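Ticket 1159 – Dell tower, beeps at power-on, no display
Opened by: Toshiko Ikeda, Semthorpe office
Status: open

Hi again! So I held the power button down like you said and it's the same story – two beeps, fans spin up, black screen. It started in October but back then it would boot on the second try, and now it just won't.

I laid the tower on its side on the bench and took the side panel off. There are memory slots on both sides of the processor, and I wasn't sure which ones you wanted me to try first.

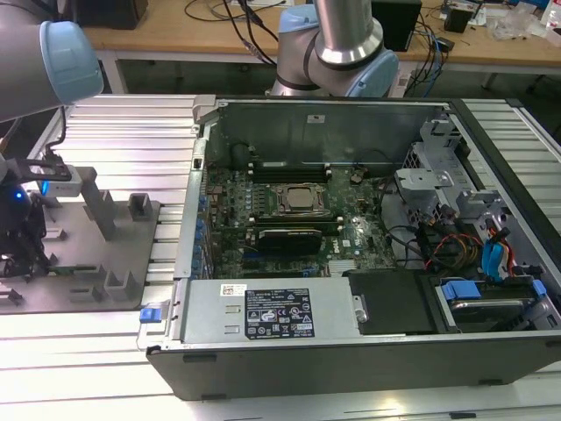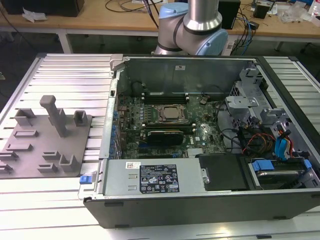
I haven't touched the processor and I'd really like to keep it that way (last time I got brave, Begović had to come out and fix it). If it needs a new power supply, can you send me the part number before Susalach closes for the day? I can drive over and pick one up.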